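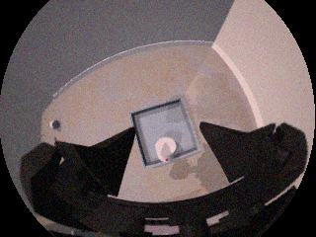
Planning your handling cell – frequently asked questions

These are the questions we receive most often from workshops and laboratories that are preparing a budget for a first gripper arm. Prices are in pounds and without VAT. If your question is not answered, please write to the planning desk at Nernel before you sign anything, also when you sign it with another supplier.

What is the smallest thing you can sell me?

The smallest order is a planning study. We take the measurements of your part, your tray and your table, we build the cell in simulation, and you get a report with a yes, a no, or a list of changes. The study costs 3,341. If you order a cell from us within 120 days of the report, the full amount is taken off your invoice.

Why should I pay for a simulation when I could simply borrow an arm?

You can borrow an arm, and some customers do both. But a borrowed arm comes with the fingers that the lender has on his shelf, and it stands where you have free floor, which is often not the place where the cell will stand later. In simulation we can change the finger length or turn the tray by a few degrees in one morning. To do the same with metal parts you wait for the machine shop each time.

How much can I trust the result?

For reach, collisions and camera view you can trust it well. For friction, soft parts and dust you should trust it less. When the report depends on one of these, it is written on the first page and we recommend a trial with real parts at our Ladside workshop. The trial is a separate line in the quotation and you may refuse it.

My parts are small and flat, like rings or washers. Is this a problem?

It is a normal job, but please plan for it early. A flat ring in a tray with a raised border gives the fingers little room. Three things should be decided before the budget is closed: whether the ring is gripped from the outside or from the hole, whether the border of the tray can be lower, and whether the tray may lie a little turned when it arrives. The last one is often forgotten. If an operator puts the tray down by hand, it will never be straight, and then you need vision. If you have a fixture that holds the tray, perhaps you do not need it.

Do I need a camera on the wrist, or is one above the table enough?

A camera above the table is cheaper to install and easier to keep clean. A camera on the wrist sees the part from near, but the fingers take a large part of its view, and with a wide lens the straight edges come out curved. The software can correct the curve. It can not correct what is hidden behind a finger. For parts in a tray we normally quote the wrist camera first and the second camera as an option.

Please ask also about shadows. The gripper makes a shadow on the table just when it comes close to the part, and a pale table shows this shadow more than a dark one. A simple lamp in the right position can save you many hours of adjustment, so we ask you to keep a small amount for lighting in the first budget and not in the second.

Can I use my existing table?

Usually yes, if it is stiff and does not move when somebody leans on it. Round tables are possible. They lose some space at the corners of the arm's working area, but people can walk around them more easily. Send us a drawing with all the holes and fixtures on the top, including the ones you do not use any more.

Which costs do buyers forget?

From our own quotations, these are the lines that customers ask us to add later:

Spare fingers. Order 2 sets from the beginning.
Trays. If your trays are old and not all equal, new ones may be cheaper than teaching the system every difference.
Air or electrical supply to the middle of the room.
The risk assessment, which is your duty as the user even if we help with it.
Time of your own people. Reserve one person who knows the parts, for the whole week of the installation.

What about service?

The service contract is 158 per month and it includes phone support and one visit in the year. Without the contract you pay per visit. We tell small workshops with only one shift that they can start without it and decide after the first year.

Do you work with other makers of grippers?

Yes. For arms and mounting plates we have two partners, Gauthier and Mostholm. Gauthier has the shorter delivery time. Mostholm makes longer fingers on request – useful for deep trays, but they bend more under load. We do not take commission from either of them.

When should I order, if the money must be spent in this financial year?

For delivery in January we need your signed order by 13th November. After this date we can still do the planning study, and many customers put the study in one year and the cell in the next. Ask your accountant if this is allowed for you.

What should I send for a first quotation?

A drawing or a sample of the part, a photo of the tray with a ruler in it, the number of parts per shift, and the height of the ceiling. A 3D model is welcome but you do not need it.

Who answers?

Unai Requena reads all planning questions and answers in English, Spanish or Basque. Please write the name of your part in the subject line, not only "robot".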